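The Key to Number 47

Satish Lodhi had carried the key for so long that it had worn a small pale ring into the lining of every jacket he owned, and when the letter came from Clollmont saying that the old staff lockers were to be cleared by 1 June 2021, he read it standing up in the kitchen and then sat down and read it again.
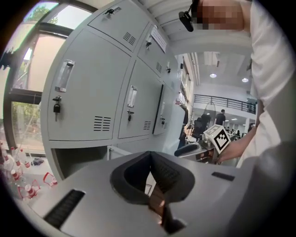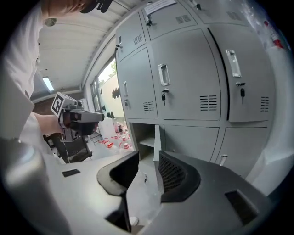 He had not worked there in years, mind you. He had left in March, in a cold wet spring, with a cake and a card and a handshake from a man whose name he never got straight, and he had meant to go back for his things the very next week. But the next week his sister was ill, and the week after that the roof leaked, and after enough weeks a thing like that becomes embarrassing (you know how it is), so he had simply gone on carrying the key.

"You could mail it back to them," said Dinesh Semwal, who lived across the landing and came over most evenings for tea and stayed for supper.

"And the things inside?"

"What things?"

Satish opened his mouth and found that he didn't know. There had been an umbrella, surely. There had been a sweater his wife had knitted, the green one, or else that was the one the moths got. He had a feeling about a tin of Joshi ginger cookies, which he did not like to think about too closely.

So they went together on the number 5 bus, all the way out past the Bondotar warehouse and the river, with sandwiches in Dinesh's bag as if they were boys on an outing. The young woman at the desk had him sign a form with his old staff number, 2782, and his hand wrote it before he'd even tried to remember, and that pleased him so much that he told Dinesh about it twice on the stairs.

The key turned a little stiffly. There was no sweater and no umbrella. There was the tin, which they agreed not to open, and behind it a paper bag from Lodumik, the shoe people, and in the bag was a pair of child's rain boots, red, size 2, with the receipt folded into the left one.

"Meena's," said Satish. "For her birthday. I looked everywhere for these!"

Meena was a grown woman now with a boy of her own, and the boy, as Dinesh pointed out while they waited for the bus home and ate the sandwiches, had fairly large feet for his age.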